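Up at 6 again, no alarm, just the neighbor's sprinkler going off. Made coffee and sat down with my C++ chapter before work, and I got through 18 pages! Only 200 left, which sounds terrible now that I write it down. Templates are still mush in my head, but I fixed the little timer program that's been crashing all April, so I'm calling it a good morning.

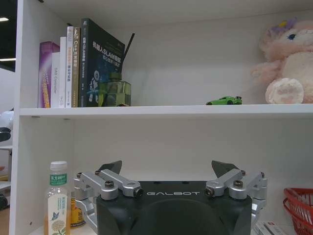 Anyway, I read the next bit over lunch at Redstead (soup was too salty, bread was great) and then did 3 exercises on the train home. Two of them even compiled first try. Tomorrow I want to start on pointers, and I need to call the dentist and buy dish soap.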